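What I Read Between January and March

I set out to read a book a week this winter and didn't manage it. I did finish more than I did last year, and a few of them were good enough to write down before I forget the details.

The longest was Skamholm by Nusrat Amarasinghe, which runs to 1170 pages in the paperback. It follows one family of ferry pilots over 94 years. I nearly quit in the second part, where there is a lot of harbor law, and then the grandmother's letters start and I read the last 500 pages in around two weeks.
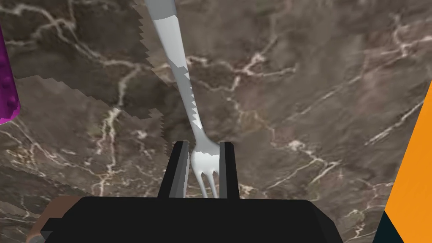
Amarasinghe is very good on meals. Most of the big arguments in the book happen at the table, and she lets you know who is angry by what they do with their hands. There is a plain metal fork with a long, slender handle at the top of this paragraph, and I thought of the uncle, who sets his down tines first whenever he is about to lie. She never explains it. I only caught it the third time and went back to check.

After that I wanted something short, so I read Kodstead, Yara Sabbagh's first novel. It's about a school bus driver who inherits half of a house and has to share it with a man named Shehu. Not much happens. They fix the roof, they stop speaking, they start again. 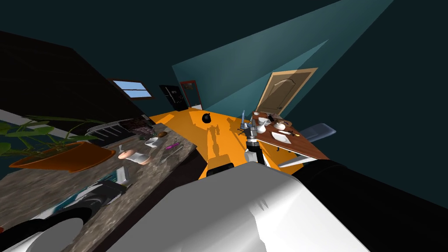
The chapters alternate between the two of them, and Shehu's are better. His voice is dry and a little tired -- he reminded me of my first boss. The driver's chapters lean on dreams more than I'd like. I would still read whatever Sabbagh does next.

I gave up on one book, a thriller my sister lent me. I got to chapter 2 and didn't care who had the money. She says it picks up.
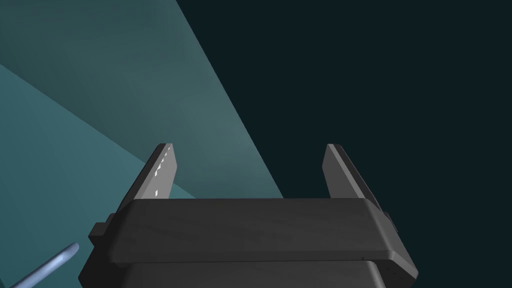
Up next

Dremia, also by Amarasinghe, and much shorter. It's her earlier one, and the library has had me on the hold list since January. If it doesn't come in soon I'll reread the letters section of Skamholm, which I marked with a bus ticket.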